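Print this page | E-mail to a friend
14 shares | 2 comments

Dunitz Water Stain, starter kit
Review by Kazlauskienė, 12 Apr 2024

I bought this kit in a small paint shop in Drastosbridge, for 36 dollars. Inside are four jars of color, one clear top coat, two foam brushes and a folded paper with instructions. I wanted to color small wooden pieces for a nursery group, so it was important for me that the smell is weak and that the grain stays visible.

The smell is really weak. I worked in the kitchen with one window open and had no headache after, which with oil stain I always have. The jars are small, 200 ml each, but one jar goes far if you wipe off the extra in time.
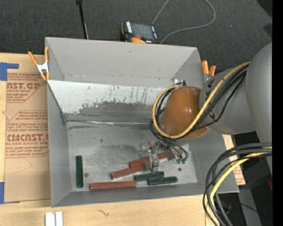
Color and covering

The red-brown is the best color in the kit. On birch it becomes warm after one coat, and a second coat makes it deeper without hiding the lines of the wood. The green is more difficult. After one coat mine looked pale and a little dirty, and only after the third I was satisfied. On pine the green also made spots near the knots. The yellow I used only once, on a scrap, and it was too close to mustard for my taste.

End grain drinks a lot of stain and becomes almost black. The paper says to wet it first with clean water. I did this for the second batch and the ends were much better, but still darker than the sides. Sand again lightly when the water is dry, if not, the surface feels like a cat's tongue.

The top coat is thinner than I expected. It dries to touch in one evening, but full hardness needs 21 days according to the paper. I gave the first pieces back to the group too early and the corners became white where they hit each other.

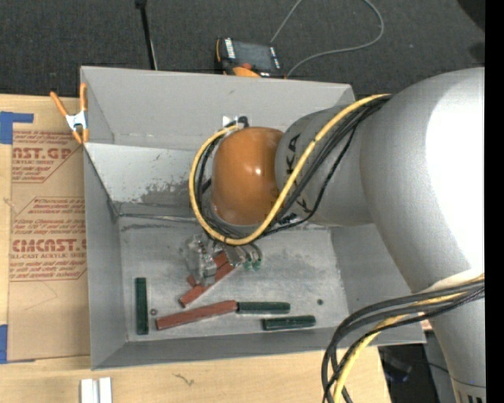
For the second batch I waited the whole time, and I put two layers on the corners. These have now had one month of daily use and I see only small marks. If you have a Skisevport sanding pad at home, use it between the layers and throw away the one from the kit, which lost its grit on me very fast.

The foam brushes are also poor. One came off the handle in the first hour. An old cotton T-shirt did the work better.

I would buy the red-brown again as a single jar, and the top coat too. For the green I will try another maker. The lids should be cleaned before closing, I had to open one with pliers.

Rating: 3.5 out of 5

Print this page | E-mail to a friend
Contact us | Back to top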